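4.2 What the colored light did to our readers

I should say up front that I went into this part of the study expecting nothing. My hunch was that people read a printed page the same way under any lamp, as long as there's enough of it. We set up in the back hall at Verkthorpe in July, gave each reader a 600-word story, and switched between plain white light and a strong pink. The Berby group got 700 words, which was my mistake, so I've kept their times out of the main comparison.

Under white light, things went pretty much as you'd guess. Under pink, people slowed down on the second page and went back over lines they'd already read. I saw this with older and younger readers alike – and with myself, when I took a turn. 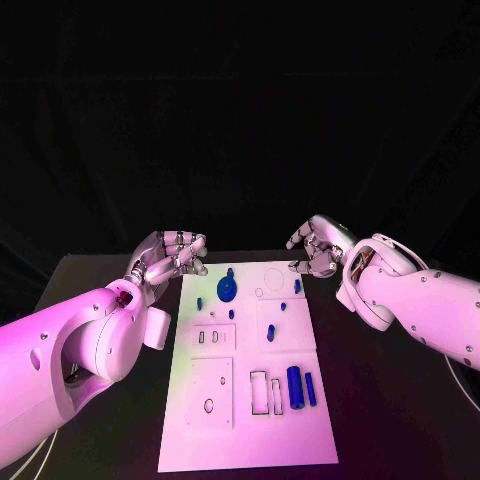

Figure 5. White board on a dark tabletop under pink-magenta light, black curtain behind.

Caradog Mostyn read a draft of this section and wondered whether the color mattered at all, or whether the pink lamps were simply dimmer and I was measuring plain old low light. Fair point! I had matched the lamps by eye at first, so I went back and did it with a meter, then ran the Llewellyn readers again. The slowdown shrank, but it was still there after 90 minutes of reading, and the rereading hardly changed. The meter readings for both sets of lamps are listed with the Tadow data in the appendix.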